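# Cell meeting, July -- minutes

Held at the bench, 2 p.m. Present: the two day operators, the maintenance lead and the Laryea project lead. Apologies from the Susarico side, who will get a copy of these.

## 1. Last minutes

Agreed, with one change. The spare wrist cable was ordered from Justov and has not yet arrived. The old minutes said it was in the drawer.

## 2. Gripper

The finger screws were found loose again at the start of the month. They had been tightened by hand after the last finger change and not marked. From now on whoever changes the fingers uses the torque driver, puts a paint line across each screw head and signs the sheet. The paint pen is kept with the driver.

The maintenance lead asked for a finger check every 2,000 cycles. The operators felt that was too often with soft items, as the pads hardly wear. It was left at 2,000 until the next meeting, and the sheets will be looked at then.

Opening width was discussed at some length. The fingers are being opened fully before every approach, and on a crowded table one of them can come down on the item next door. The Mekau controller will take a set width for each item. The operators will enter these for the soft set, starting with the ketchup bottle and the banana.
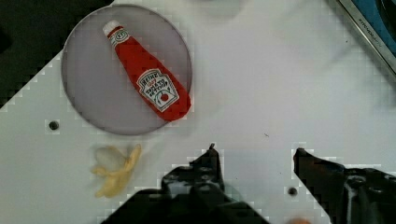
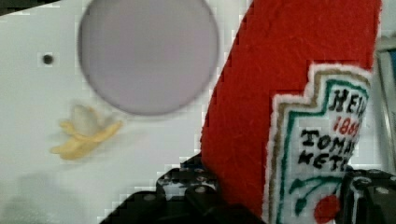 The closing force also needs a value for each item. At present one figure does for everything, and it was set for hard plastic parts. It will be lowered in small steps on the plush items until one slips, then put back up by one step. Results go in the cell log, with the item name written out in full -- "red thing" has been used for at least two different items.

## 3. Wrist camera

The lens is to be wiped at the start of each shift with the dry cloth only. Spray cleaner was used in the spring and left a film that took a while to get off.

The picture goes blocky along dark edges. It isn't known whether this comes from the cable or from the compression setting. The cable will be swapped first, once the spare is here. Nobody is to change the setting before then, or we shan't know which one did it.

## 4. Table

The white top is holding up. Grit in the holes was raised. They are to be vacuumed along with the rest of the top and no longer blown out with the air line, which sends dust up towards the wrist.

The plate has no fixed place and the operators would like to keep it that way. Agreed, provided its position is noted at the start of a run.

## 5. Homing

The arm stopped short of home on two mornings. Both times it cleared after a restart. The maintenance lead thinks it is the joint 6 sensor and will reseat the connector. If it happens again, write down the fault code before restarting.

## 6. Actions

- Operators: widths and closing force for the soft set
- Maintenance: joint 6 connector, torque driver sheet
- Project lead: chase Justov for the cable

## 7. Any other business

The key to the parts cupboard is back on its hook. Next meeting in August, same time, at the bench.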